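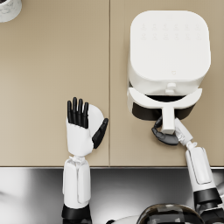 附图1 俯视视角,仿真渲染。右手握住炸锅抽屉把手,抽屉部分拉出;左手张开,未接触物体。

工单主题:抽屉类任务的成功判定与空闲手规则冲突,复核结果不一致
项目:Lurkeo 厨房仿真任务集
模块:Unard 判定器 / 规则文档第4节
提交人:Jeanine Van Beek
处理人:Detlef Stöcker
优先级:中
状态:已解决,保留一项后续

问题描述

炸锅抽屉拉开任务在自动判定与人工复核之间出现系统性分歧。本批次共2100条轨迹,自动判定通过而人工复核驳回的有936条。驳回理由集中在两类:

一、抽屉未到达规定开度即被记为成功。
二、空闲手(非操作手)在操作阶段位于台面上方,复核人员按“空闲手应回到待机区”驳回,自动判定不检查此项。

附图1所示姿态两类都沾边。抽屉已离开闭合位置,但单看画面无法得出关节位移值;左手悬在台面上方,手上没有东西,也没有碰到任何物体。两名复核人员对同一姿态给出了相反结论,各自引用的都是规则文档第4节。

预期行为

同一条轨迹,自动判定与人工复核应得出相同结论。如规则允许自由裁量,文档应写明裁量范围。

实际行为

自动判定只读取抽屉关节位移,阈值取自旧版配置。人工复核依据画面判断“是否拉开”,没有数值参照。空闲手条款只有一句话:“不参与操作的手应保持安全位置。”没有定义安全位置。

环境

仿真后端:Drulport,渲染与物理分步执行
任务资产:Prins 厨房资产包,白色炸锅,T形把手
机器人:双臂,五指手
复核视角:俯视

处理记录

09:10 Stöcker
已复现。取驳回轨迹中的13条逐帧回放,同时导出抽屉关节位移、把手接触力、左右腕部位姿。自动判定在位移首次越过阈值的那一帧即返回成功,不要求保持。其中有轨迹越过阈值后抽屉回弹,末帧位移低于阈值,结果仍为成功。属判定器缺陷,与复核人员无关。

09:45 Stöcker
阈值问题确认。旧版配置用的是绝对位移,按另一款抽屉标定。Prins 包中的炸锅抽屉行程较短,同一绝对值对应的开度比例不同。建议改为行程百分比,由资产文件提供行程上限,判定器不再保存任何绝对值。

10:20 Van Beek
同意改百分比。请同时说明俯视视角下如何复核。从上往下看,抽屉面板与机身之间的深色空腔能看到,但宽度受相机高度和透视影响,拿它估开度不可靠。复核人员目前就是这么估的。

10:40 Stöcker
规则改为:开度一律以关节读数为准,画面只用于检查读数反映不出来的内容,包括穿模、手指是否真正包住把手、是否靠前臂或腕部带动抽屉。复核界面会叠加位移读数,复核人员不再目测。

11:15 Stöcker
抓握检查。附图1中右手手指从把手杆左侧和下侧绕过,手掌与拇指部分抵住右侧,属于规则认可的包握。需要驳回的是另一种:手指伸入抽屉面板后方的缝隙,把面板往外拨。位移可以达标,但不符合操作规范。在真机上,那一侧是腔体,热源和夹伤风险都在那里。判定器增加一项:操作阶段内,手部连杆与抽屉内腔的接触计数必须为零。

11:50 Van Beek
空闲手怎么处理?按现在的文字,附图1左手可以过也可以不过。复核组倾向于一律驳回,理由是手已越过台面前沿。

12:30 Stöcker
不建议一律驳回。双臂任务里,空闲手在台面上方本身不构成违规,很多后续步骤需要它就近待命。规则应约束的是三件事:与非目标物体的最小间距、是否进入抽屉扫掠区、操作阶段内的速度上限。扫掠区由资产包围盒沿抽屉行程方向拉伸得到,再加安全余量。间距和速度从腕部及指尖连杆读取,不从画面读取。单帧画面只能说明手在那一刻的位置,说明不了它有没有停稳。

13:05 Van Beek
接受。条款里请把“安全位置”这个词删掉,复核人员每次看到都要重新讨论一遍。

13:20 Stöcker
已删。

根因

1. 判定器采用首次越界即成功的逻辑,缺少保持条件。
2. 开度阈值使用绝对位移,未随资产更新。
3. 第4节空闲手条款没有可测量的定义。
4. 复核流程未规定读数与画面冲突时以何者为准。

修订后的第4节(摘录)

4.1 抽屉开度以关节位移占行程上限的百分比表示。行程上限由资产文件给出,缺失时任务不得入库。
4.2 达到阈值后须在规定的保持窗口内持续满足,回弹至阈值以下则计时清零。
4.3 操作手须通过把手施力。手部任一连杆与抽屉内腔发生接触,该轨迹判为失败。
4.4 空闲手允许位于台面上方。操作阶段内不得进入抽屉扫掠区,与非目标物体的距离不得小于配置值,末端速度不得超过配置值。
4.5 读数与画面不一致时,以读数为准;画面中出现穿模的,标记为资产问题,移出统计,不计入成功或失败。
4.6 复核人员驳回轨迹时须填写条款编号。只写“姿态不自然”的驳回无效。

验证

用修订后的判定器重跑全部2100条。抽查的13条自动判定与人工结论一致。原先有分歧的轨迹已按新条款重新打标,旧标签保留在单独字段,不覆盖。

附图1对应轨迹重跑后,抓握项与空闲手项均通过,开度项按4.2以末段读数判定,结果写入轨迹元数据。

后续

Van Beek:炸锅顶面的控制图标颜色很浅,在俯视渲染里和白色外壳几乎分不开。目前的抽屉任务不受影响,按键类任务会有问题。另开工单,归到 Prins 资产包。

Stöcker:4.4的三个配置值暂用仿真默认值。迁移到真机前须按实际制动距离重新标定,未标定的配置不得用于真机验收。此项保留,6月复查。

工单关闭条件:规则文档合并,复核界面更新上线。两项均已完成。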